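Hatell hand-held gripper, four weeks in. Review, sort of

Writing this fast because the loaner goes back Thursday and Stela wants the bench cleared. Short version: good tool, good method, annoying strap, buy it if your lab does imitation learning and you don't have an arm sitting free all day.

Background for anyone landing here from search. The Hatell kit is a hand-held gripper with a camera on it. You carry it, you pick stuff up with it, the camera records what the gripper sees, and a policy gets trained on that. No arm needed until the very end. We'd been teleoperating before, two people per session, one driving and one resetting the table, and our numbers were stuck. Mircea Pop pushed for trying hand-held collection since last September and I kept saying no. He was right, fine.

What we got in the box: gripper, camera already mounted, spare pads, a carry strap, a USB stick with the Wondach export tool. Manual is 7 pages and two of those are a warranty. Setup took a morning, most of it drivers.

Collection first. It's quick. Really quick. You forget how slow teleop is till you stop doing it. We logged 452 demos across 4 tasks (cup to saucer, cloth fold, drawer open, placing a stem in a vase) and the whole set was done before the end of week two. Teleop set for the same tasks took us most of the fall. People got the hang of it in a few minutes, even the ones from the admin side who only came down to see what the fuss was.

Grip is ok. White body, gets grubby. Weight sits too far forward and after half an hour your wrist knows about it. The strap is meant to help and doesnt. I ended up resting my elbow on the table between takes.

Camera view is wide. VERY wide. Everything bends at the edges, you see your own hardware all over the lower half, and the room comes along for the ride too. I was worried about that for training. More below.

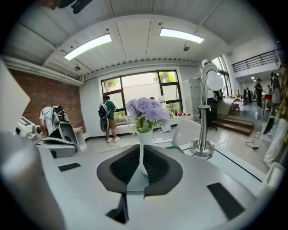 View off the gripper camera, jaw pad at center, hydrangea and chrome lamp past it.

So, the room problem. Our first policy trained on raw video was bad. Worked at the table it learned at, fell apart when we moved. Usual story, it was latching on to lights, windows, whoever was walking past. Stela Costache had the idea to split the data by location and not by task, and hold one location out entirely. Should of done that from day one. Moved the gripper around the building, different tables, different times of day, people in the background just doing their own thing. No clearing the room first.

Result: on the held-out location, success on cup to saucer went from hopeless to usable. We ran 40 trials per task on the arm. Cup was the best, cloth fold the worst, drawer and stem in the middle and close enough that I wouldn't rank them. Same number of demos both times, only the spread of places changed. That's the finding, if you want one. More places beat more takes, at least for us, at least on these tasks. Cloth fold barely moved and I don't have a good story for it. Mircea thinks the pads slip on thin fabric and the policy is copying our little corrections. Could be.

We also tried masking out the gripper body in the video. Made things worse. I'd guess the policy uses it to judge how far off the object is, but we haven't tested that properly so don't quote me.

Other gripes. Export tool crashes on long recordings, anything over a few minutes, so keep takes short. Time stamps drift a bit between camera and jaw sensor and you have to fix it yourself, there's a script on the Brannigan forum that does it. Battery is fine, no complaints. Spare pads are pricey for what they are. Bright windows behind the object are hit and miss, exposure hunts when you swing round, and there's no manual lock that I could find. If there is one please tell me.

Support answered in a day, both times. Polite, second answer was even useful.

Compared with the rig we had on loan from Trarnasthorpe last year: Hatell is lighter, view is wider, software is worse. The Trarnasthorpe one never crashed on me once. But its narrow lens kept losing the object on the approach, and we threw away a lot of takes for that.

Would I buy it? Yes, already put the order in. Two of them, so nobody has to share. Four stars, would be five with a decent strap and an export tool that stays up. Will add the cloth numbers once Stela reruns them with the new pads.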